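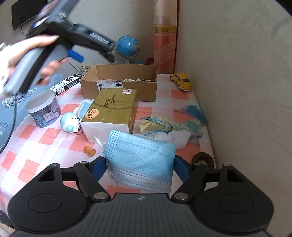

Home | Wallet | Merchants | Guides | Support

Stuvach Wallet User Guide
Section 4: Restoring a wallet from your recovery phrase
Last updated: July 7, 2019

Use this section if your phone has been lost, replaced or dropped in a lake. You will need your recovery phrase, written in the order in which you first received it. A poem made from the same words will not work, though one customer has tried.

CAUTION: Stuvach support will never ask for your phrase. Anyone who does is after your coins, however nice their email signature looks.

1. Install Stuvach on the new device and open it. Do not tap Create New Wallet. It will do exactly that, and you will spend the evening staring at a balance of zero.

2. Tap Restore, then choose Recovery Phrase.

3. Type the words in lowercase, with one space between each. Turn off autocorrect first. It has opinions.

4. If you set an extra passphrase, enter it now. Capital letters count.

Note: A wrong passphrase does not produce an error. It opens a different, perfectly valid and completely empty wallet. Go back to step 2 before you panic.

5. Choose a new PIN. The app refuses 1234 and also your second idea, 4321.

6. Wait for the ledger sync. Wallets with more than 4000 transactions can take until after lunch. Keep the screen on and the charger plugged in.

7. Compare your first receiving address with one from an old receipt. If they match, you are home.

8. Send a small test payment to yourself before moving anything large.

Address formats: Wallets created before the May update use the older Ashby format. They restore normally, but the app shows two account tabs – Ashby and Current. Your money is probably under the one you didn't check.

Transaction labels are stored on the device and do not come back. If you had 172 payments neatly tagged "coffee," we are sorry.

Still stuck? See Section 9, Error Codes, or write to Gülizar Ağca on the support desk. Include the app version and the error code. Leave out the phrase.

We use cookies to remember your language and region. Accept | Settings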